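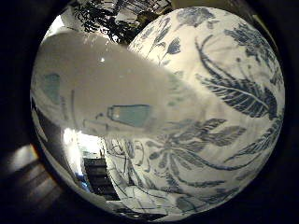

Our residents' lounge at Candivbridge is to be repainted in July, and all ceramics must go into storage. May the blue leaf and flower painting on a white glazed surface be wrapped directly in newspaper?

Brokach Desk
Newspaper is not advised, as ink may transfer. Please use plain tissue, then padding, and a box with 20 mm clear on every side.

Plitunbridge House
We used towels. No complaints received.

Byun Office
Agreed on tissue. Please keep tape off the glaze.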